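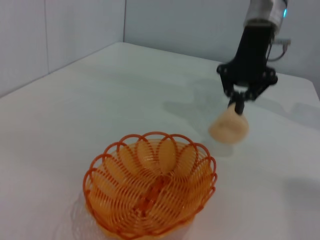
Robot Handling Lab, Session 9: The Grip That Lied
Notes by Brendan Tully

OK, so last time we got as far as closing the fingers on a soft part and lifting it. Today I want to talk about the drop at Hamel, which is my favorite fault of the whole course (I know, I say that every January).

Quick background. The cell ran pick and place on soft items, all day, pretty happily. The program closed the gripper, looked at finger position, and if the fingers had stopped before fully closed it said "got it" and moved on. Fine for a block of wood! But squeeze something squishy by one edge and the fingers stop early too. Same reading, terrible grip.

Cycle 1,751 is where it bit them. The part slipped out halfway through the move, the arm kept going, and the log said success. Then the gripper went down for the next one, landed on the dropped part, and pushed it into the table until the force limit tripped. The operator reached in to clear it with the arm paused. Paused, people. Motors still live. No one got hurt, but that's the bit I lose sleep over.

What Mathis Lebrun and I changed:

Check the grip 2 times, once at close and again after a short lift.
If the fingers have closed any further between checks, stop and call it a slip.
Wait up to 200 milliseconds before the second reading, so the squish can settle.
Clearing a part by hand means a protective stop first, every time.

For next session: pull your own logs and find one "success" you don't believe. Bring the finger positions from both checks and we'll argue about it. Also, whoever has my Vorkside manual, I'd like it back please.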